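# La torre de la oficina: ¿la salvo o la desguazo?

**tornillo_flojo** · 18:40

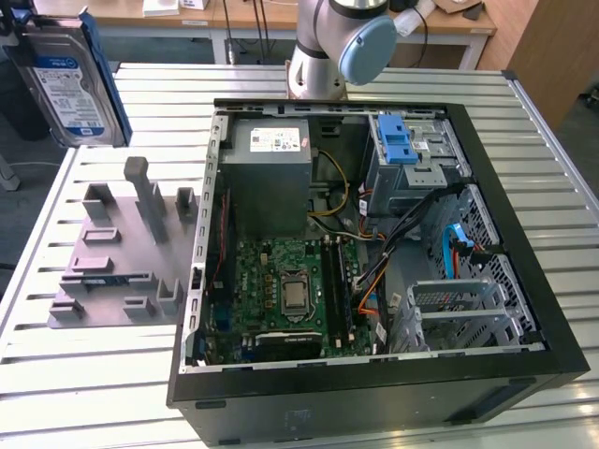
Heredo ordenadores como otros heredan vajillas. Este viene de Foscombe, la gestoría donde trabajo por las mañanas, y estaba debajo de una mesa sosteniendo una impresora. Lo he tumbado y le he quitado la tapa. Tiene fuente, placa, gráfica y procesador a la vista, pero el soporte del disco duro está vacío, así que de datos ajenos vengo limpio. La idea es montar un servidor casero para las copias de seguridad y las fotos de la familia. Presupuesto: 200 euros, y mi mujer opina que sobran 200.

Preguntas: ¿merece la pena? ¿Qué hago con esa maraña de cables? ¿Y la gráfica se queda o se va?

---

**Caron** · 18:52

La gráfica, fuera. Para guardar fotos de comuniones no hace falta. Pero antes mira si la placa tiene salida de vídeo propia, no sea que la quites y te pases la noche hablando con una pantalla negra.

Y la pasta térmica. Veo el procesador al aire, sin disipador. ¿Dónde está el disipador?

---

**tornillo_flojo** · 18:59

En una bolsa de congelados, con sus tornillos. La bolsa dice «caldo».

---

**Tritinora** · 19:10

Yo voy a ser la aguafiestas del hilo. Un trasto de sobremesa encendido día y noche gasta más de lo que la gente cree. Con 200 euros te compras un miniPC de segunda mano que ocupa lo que un bocadillo y no hace ruido. La torre, al punto limpio, y a otra cosa.

---

**Caron** · 19:14

@Tritinora Y luego le conectas los discos por USB con una regleta y tres adaptadores, y aquello parece una UCI. En una torre los discos van dentro y atornillados. Tiene jaula arriba y bandeja abajo, ya quisiera tu bocadillo.

---

**Tritinora** · 19:21

Mi bocadillo lleva 6 años sin apagarse -- y sin quejarse, cosa que no puedo decir de este foro.

---

**Léonie Besson** · 19:45

Un poco de paz. Depende del modelo, y no lo ha dicho. @tornillo_flojo, busca la referencia serigrafiada en la placa y lee la etiqueta de la fuente. Sin eso estamos discutiendo el color de las cortinas.

Sobre los cables, por orden:

1. Haz fotos de cerca antes de soltar nada. Varias.
2. Los amarillos y negros que salen de la fuente, déjalos enchufados si no vas a cambiarla.
3. El SATA azul que cuelga a la derecha: síguelo hasta la placa y apunta en qué puerto entra.
4. Cuando todo arranque, y solo entonces, las bridas.

He visto a gente embridar primero y arrancar después. Acaban cortando las bridas con los alicates y, de paso, algún cable.

---

**tornillo_flojo** · 20:03

Apuntado. Hay también uno naranja que baja junto a las ranuras de memoria y uno rojo muy fino pegado al lateral. ¿El color significa algo?

---

**Léonie Besson** · 20:08

En los de datos, casi nunca: cada fabricante usa el rollo que tiene en el almacén. En los de la fuente sí, ahí el amarillo suele ser 12 V y el negro masa. El rojo fino no lo adivino desde aquí. Síguelo con el dedo, con el equipo desenchufado.

---

**Trultura** · 20:30

Llego, leo «desenchufado» y aplaudo. Yo tuve un cacharro parecido con 2 discos en espejo y encantado, hasta que descubrí que el espejo también copia los borrados. Mil fotos del viaje a Asturias, 1000 exactas, eliminadas por duplicado con una eficacia admirable. El espejo no es copia de seguridad. Guarda otra fuera de casa.

---

**Caron** · 20:34

Lo de Asturias lo cuentas en todos los hilos.

---

**Trultura** · 20:35

Y lo seguiré contando.

---

**tornillo_flojo** · 21:17

Resumen de la asamblea: de momento se queda. Compro pasta térmica y 2 discos, miro lo de la salida de vídeo y mido el consumo con un enchufe de esos con pantallita. Si Tritinora tiene razón lo pondré aquí, en letra pequeña.

---

**Tritinora** · 21:20

En negrita, si no te importa.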